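I have been a sucker for late night talk shows since I was old enough to sneak down the hall and watch through the railing, so when my sister told me there was a new one on Gukport with Usa Jaidee behind the desk, I cleared my evening, made popcorn and told the dog to move over. I'm two weeks in now, and I think that's long enough to say something fair about The Tilby Hour.

First, the host. I loved Usa on the road (I saw her in a club that held maybe fifty people, and my face hurt the next morning) and she is every bit as quick here. What she hasn't got yet is a monologue. The jokes are fine, but she rushes them, like she's worried the band will start without her. Then she sits down, somebody says something silly, and suddenly there she is — the person I bought a ticket to see! Her talk with the retired ferry captain was the best 25 minutes of television I've watched since January, and he didn't have a thing to sell. 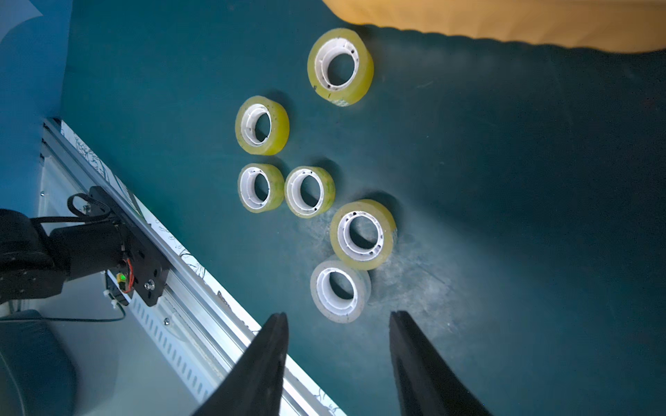
The guests with something to sell are where it sags. You can feel the note cards. One young actor told the same story about falling off a horse that I'd heard him tell on another show, pauses and all, and Usa laughed politely and moved on. I wanted her to poke at him a little. She's good at poking.

Now, the band. Wongsuwan is a five-piece with a trombone out front, and I could listen to them all night. They play a bit too long coming back from the breaks, but I'd sooner lose a commercial than lose them. The set I'm less sure about. It's a big room, 3000 seats according to the announcer, who mentions it every single night, and the laughs seem to get lost somewhere up by the ceiling before they reach my living room. A smaller place would suit her so much better.

And then there's Turkitz, the sidekick. My husband can't stand him. I've come around, mostly on the strength of the cooking bit, where he read the recipe out loud and skipped every other line and she made it anyway, and then they both ate it. I laughed so hard I had to rewind.

Would I tell you to watch? I would, but start at the second half hour, when everybody has loosened up, and go back for the monologue if you have time. I'm giving it a warm three and a half stars for now, and I've set the recorder for the rest of the season.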